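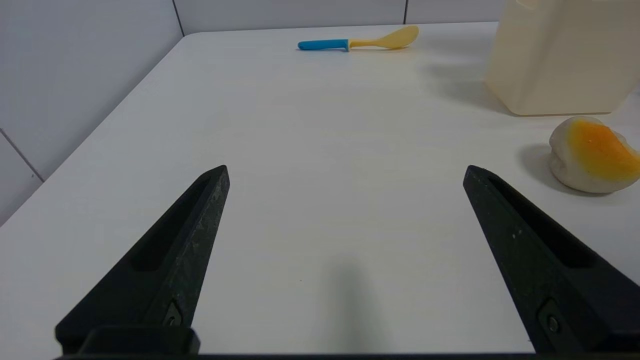 Winter walk-through for the Pamerlow thrift store on Kennedy, front and back of house, done December 7, 2023 with the lights on and the doors still locked. I did the whole thing with a clipboard and a bad cup of coffee, and I've put my comments under each item the way Manon Vachon used to, because a page of checkmarks never helped me find anything later. One note on how I mark plastic, which comes up a lot in a shop full of it: pale speckles and scuffs on a matte dark surface, like the ones along the upper edge on the left there, go down as wear and that's all. A crack, a missing piece or a sharp edge gets a FIX. Please use the same rule so that our sheets match!

Marks used: OK, WATCH (look again next time), FIX (somebody's name goes next to it).

FRONT OF STORE

1. Entrance mat flat, no curled corners
WATCH. The corner nearest the cart rack is starting to lift. I stomped on it and it stayed down, but I don't expect that to last once people start dragging slush in. There's a spare mat rolled up behind the winter coats if it gets worse before I'm back.

2. Front door opens fully and closes by itself
OK. Closes a little hard, so mind your fingers, but it latches.

3. Aisles clear enough for a wheelchair or a double stroller
FIX (Brayden Pelletier). Housewares is fine, books are fine, and then you get to holiday decorations and it's a forest. I love the display, I really do, but the artificial trees have crept out until you have to turn sideways to get past. Pull them back to the tape line on the floor. If there isn't room for all of them, sell some from the back!

4. Shelving steady when pushed at shoulder height
OK except the last unit in glassware, which rocks. FIX (Brayden again, sorry). It needs a shim under the back foot, and please move the heavy crockpots off the top shelf while you're at it. Heavy things go at knee height. I know they sell better up high where people can see them.

5. Clothing racks, end caps on
OK. Annick Boychuk went through these last month and it shows. Every rail I touched had its cap. One rack in menswear has a sticky wheel, more of a nuisance than a hazard.

6. Fitting rooms: hooks, mirrors, door gaps
WATCH. Two hooks are loose in the end room. I tightened them with the screwdriver from the register drawer, and they felt fine after that, but the screw holes are getting wide and next time they'll need new anchors.

7. Holiday lights in the window
FIX, and I did it myself before I left. We had one power strip plugged into another power strip, both tucked under that fluffy fake snow blanket. Pretty, yes. Please don't. The window now has one strip, sitting on the bare floor where you can see the switch, and the snow is pushed back from it. Lights go off at closing, and whoever counts the drawer is the one who does it.

BACK ROOM AND SORTING

8. Rear exit clear, inside and out
FIX (everyone). This is the one I get grumpy about. Donation bags were stacked in front of it again, not all the way across but enough that you'd be climbing over somebody's old curtains in the dark. I moved them, and it took me 15 minutes I'd planned to spend on the ladders. If the bins are full, close the drop-off window and put the sign out. Nesma Fahmy says people leave bags outside anyway when we do that, and I believe her, and I'd still take bags outside over bags in front of the door.

9. Exit sign and emergency light
OK. Held the test button on both and they came on. The one over the rear door is dustier than I'd like.

10. Fire extinguishers: tag current, gauge in the green, nothing hung on them
OK on the gauges and tags. There was a scarf hung on the one by the sorting table. It's a nice scarf. It's in the lost and found now.

11. Stepladders
One OK, one out of service. The tall one has a spreader that doesn't lock unless you kick it, so I put red tape across the steps and leaned it in the closet. Nobody takes the tape off "just for a second," please. Corina Strebel is pricing a new one from Trurndale.

12. Box cutters retracted and in the cup
WATCH. Found one open on the shelf under the baby clothes. Same speech as always. Blade in, then back in the cup, even if you're using it again in a minute.

13. Sorting gloves available in more than one size
OK, with a grumble. There's plenty of large and hardly any small. Annick's been wearing large ones and they flop around at the fingertips, so I added small to the order.

14. Electrical test bench
FIX (Corina). The outlet works, but the cord on the test lamp is nicked near the plug. I cut it off so that it can't be used. Anything donated with a cord still gets the look-over first: plug, full length of the cord, then where it goes into the appliance. If you wouldn't plug it in at your mother's house, it goes in the scrap bin.

OUTSIDE

15. Steps, railing and ramp
OK today, but it was dry. Salt bucket is inside the rear door on the left, with the scoop in it. The railing has a little wiggle at the bottom post and I've emailed Drudon, the landlord's people, under work order 117. If they call the store, tell them yes, it's the bottom one, and yes, we'd like it done before the first real freeze.

16. Parking lot light over the drop-off
WATCH. Flickers for nearly a minute and then settles. I've added it to the same work order.

Carried over from the last sheet: the cracked floor tile by the restroom (still cracked, still taped) and the first aid kit, which Nesma has restocked except for the burn gel. Initial your FIX items on the back of this page once they're done, and leave the clipboard on the hook by the time clock.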